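Last updated: 19/02/2018

Jasine Guest House Booking Desk: Section 4, Setting Up Your Rooms and Rates

OK, you've got your account and you've picked a property name, so let's get some rooms in there. I set up all 21 of mine at Skonham in one sitting, and it went faster than I expected!

1. Open Rooms and click Add Room Type. Start with whichever one you sell most (for me that's the garden double).
2. Type in how many guests it sleeps. Kids in cots don't count here, they go under Extras.
3. Enter your base rate. Mine is 169 a night in low season, without breakfast.
4. Click Save before you switch tabs. The page won't remind you.

Note: Room names can be 11 characters at most on the printed door list, so "Lakeview Fam" loses its last letter. I went with "Lake Family".
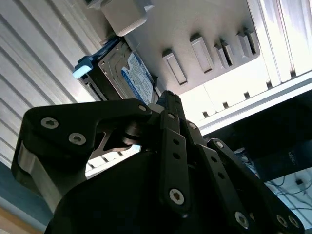 Seasons come next, and I'd do them on paper first. Go to Rates, choose New Season, put in your first and last night, then tick the room types it covers. If you run the desk program on an old tower PC like I do, leave it switched on until the green bar is done. And please shut it down and unplug it before you go anywhere near the inside of the case, where the drive hardware sits.

5. Open the Calendar and check a few nights in October. If a night shows two rates, your seasons overlap.
6. Click Publish.

Caution: Publishing replaces every rate guests can see, including special offers. I wiped out a golf weekend package that way, so export a copy first!

Related sections
Connecting to Kemppainen Channel Link
Adding breakfast and spa extras
Menimine door list printing
Error 728: season dates overlap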